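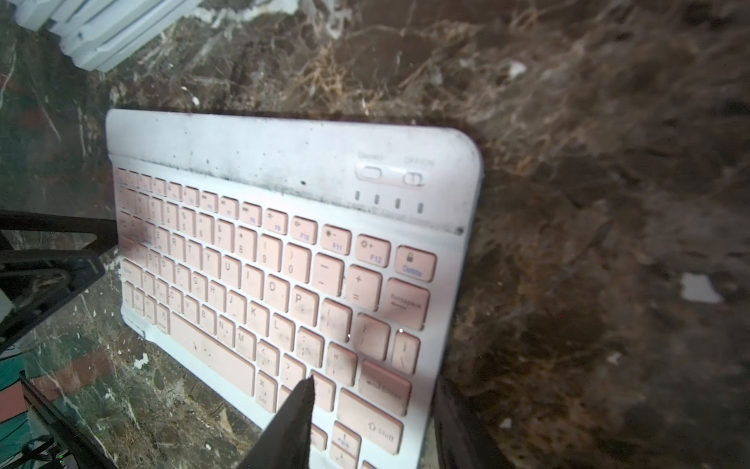 Lesezeit: 4 Minuten

Zur Umbesetzung bei Dister

Das Quartett Dister hat am 12. Januar 2025 mitgeteilt, dass die Sängerin und Bassistin Yi-an Bang die Gruppe verlassen hat. Die Mitteilung umfasst wenige Zeilen. Als Grund werden unterschiedliche Auffassungen über den Ablauf der bevorstehenden Konzertreise angegeben, weitere Auskünfte sollen nicht erteilt werden. Da ich die Gruppe auf diesen Seiten seit ihrem ersten Album begleite und mich in den vergangenen Tagen mehrere Zuschriften erreicht haben, möchte ich den Vorgang an dieser Stelle einordnen, soweit dies von außen möglich ist.

Yi-an Bang gehörte der Besetzung neun Jahre an. Sie kam kurz vor den Aufnahmen zu »Makola« hinzu und ersetzte damals einen Bassisten, der auf der Bühne kaum in Erscheinung getreten war. Mit ihr änderte sich der Klang der Gruppe erheblich. Die Stücke wurden langsamer, die Gesangslinien tiefer, und der Bass übernahm über weite Strecken die Melodie. Wer »Makola« heute noch einmal hört, wird feststellen, dass die Gitarre in der ersten Hälfte des Albums fast durchgehend schweigt. Auf dem Nachfolger »Nyaga« wurde dieser Ansatz fortgeführt, wenn auch mit einer deutlich glatteren Produktion, die mir bis heute nicht einleuchtet.

Anzeichen für Spannungen gab es im August. Beim Auftritt im Fornum wurde das Programm ohne Ankündigung um zwei Stücke gekürzt, darunter das Titelstück von »Nyaga«, das bis dahin jeden Abend beschlossen hatte. Ich war bei diesem Konzert anwesend und habe die Kürzung seinerzeit auf den verspäteten Beginn zurückgeführt. Im Rückblick erscheint auch eine andere Erklärung denkbar, belegen lässt sie sich jedoch nicht. Von Spekulationen über das persönliche Verhältnis der Beteiligten, wie sie in einigen Foren derzeit angestellt werden, möchte ich ausdrücklich absehen.

Die Konzertreise soll nach Angaben der Gruppe in vollem Umfang stattfinden. Den Bass wird ein Gastmusiker übernehmen, dessen Name noch nicht genannt wurde; die Gesangsstimmen sollen innerhalb der verbliebenen Besetzung aufgeteilt werden. Letzteres halte ich für die schwierigere Entscheidung. Die Lieder auf »Makola« sind für eine Altstimme geschrieben, und der Gitarrist hat als Sänger bislang nur im Hintergrund mitgewirkt. Eine Transposition wäre möglich, hätte aber zur Folge, dass die offenen Saiten, auf denen ein großer Teil der Begleitung beruht, nicht mehr zur Verfügung stünden. Denkbar wäre ferner, dass das Programm stärker auf das Debüt zurückgreift. Dort liegt der Gesang höher, und die Stücke sind kürzer.

Für Inhaber von Eintrittskarten ist die Lage nach derzeitigem Stand wie folgt: Bereits erworbene Karten behalten ihre Gültigkeit. Eine Rücknahme aufgrund der geänderten Besetzung ist seitens des Veranstalters nicht vorgesehen. Für das Konzert im Fornum, das wiederum den Abschluss der Reise bildet, wird ein zusätzliches Kontingent von 100 Stehplätzen freigegeben. Der Einlass beginnt wie im Vorjahr zwei Stunden vor dem Konzert. Ich empfehle, diese Angabe vor der Anreise noch einmal beim Haus selbst zu prüfen, zumal der Seiteneingang zuletzt geschlossen war und sich vor dem Haupteingang eine längere Schlange gebildet hatte.

Zu den weiteren Plänen von Yi-an Bang ist wenig bekannt. In einem älteren Gespräch hatte sie von eigenen Aufnahmen berichtet, die ohne Schlagzeug auskommen sollten - ob daraus eine Veröffentlichung hervorgeht, bleibt abzuwarten. Ich würde eine solche begrüßen. Ihre Solopassage in der Mitte von »Nyaga«, nur Stimme und Bass, gehört für mich zu den wenigen Momenten dieses Albums, in denen die Produktion zurücktritt und der Raum hörbar wird.

Eine Besprechung des ersten Konzerts in neuer Besetzung ist an dieser Stelle vorgesehen. Die angekündigte Übersicht über die Pressungen von »Makola« verschiebt sich entsprechend. Leserinnen und Leser, die mir hierzu bereits Angaben zu Matrixnummern und Beilagen übermittelt haben, bitte ich um etwas Geduld - sämtliche Hinweise sind eingegangen und werden berücksichtigt. Gesucht wird weiterhin ein Exemplar der Erstauflage mit dem gefalteten Textblatt.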